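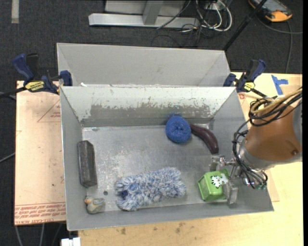

Unit 5: Surface Condition and Coating Adhesion on Sheet Metal
Handout, revised 25 Aug 2018
Instructor: Fasil Gebreyes

Scope

The unit covers how a coating holds to a metal surface, how it fails, and how the failure is recorded. Corrosion chemistry was covered in the previous unit and is assumed. Read the notes before the lab session. Bring the blank record sheets.

1. Terms

Substrate: the metal to which the coating is applied.
Primer: the first coat, chosen mainly for its bond to the substrate.
Film: the full dried coating, all coats together.
Adhesive failure: the film separates from the substrate, leaving bare metal.
Cohesive failure: the break runs through a single coat, so that part of it stays on each side.
Intercoat failure: one coat separates from another.

Students regularly record adhesive failure when they mean intercoat failure. If primer is still present after the topcoat has come away, the failure is intercoat. Check under the magnifier before writing anything down.

2. Surface preparation

Most early failures can be traced to the surface and fewer to the paint. Oil, mill scale, loose rust and soluble salts all reduce the contact area between primer and metal. Degrease before abrading. Abrading an oily panel works the oil into the scratches, where a later wipe does not reach it.

Lab panels are abraded with 400 grit paper, wet, in one direction and then across it. Rinse, dry, and wipe with a clean cloth and solvent. Handle by the edges from this point on. Coat the same day.

A very smooth surface gives the primer little to hold. A very rough one leaves peaks that stand above a thin film and rust first. The profile should be matched to the film thickness on the product sheet.

3. Forms of breakdown

Chipping: small pieces lost under impact, usually with sharp, irregular edges. Common at rims and corners, where the wet film pulls back and dries thin.
Flaking: larger pieces lift with little or no impact. Suggests poor preparation over an area.
Blistering: raised domes, filled or empty. Record size and density separately.
Chalking: loose powder on the surface after weathering. Rub with a dark cloth to confirm.
Abrasion: gradual loss by sliding contact. Edges of the worn area are feathered.

4. Cross-cut test

Cut through the film to the metal in parallel lines, then again at right angles. Brush lightly. Apply the tape, rub it down, and pull it back on itself in a steady motion. Compare the grid with the chart and record the class. Use a fresh blade for each panel.

5. Exercise

Set A (Costigan panels) has been in the salt cabinet for 900 hours. Set B (Ondard panels) is unexposed. Test both sets. For each panel give the class, the type of failure, and where it began. Do not average the classes.

Reports go to Peadar Ó Ceallaigh, room 11, Sutcombe building.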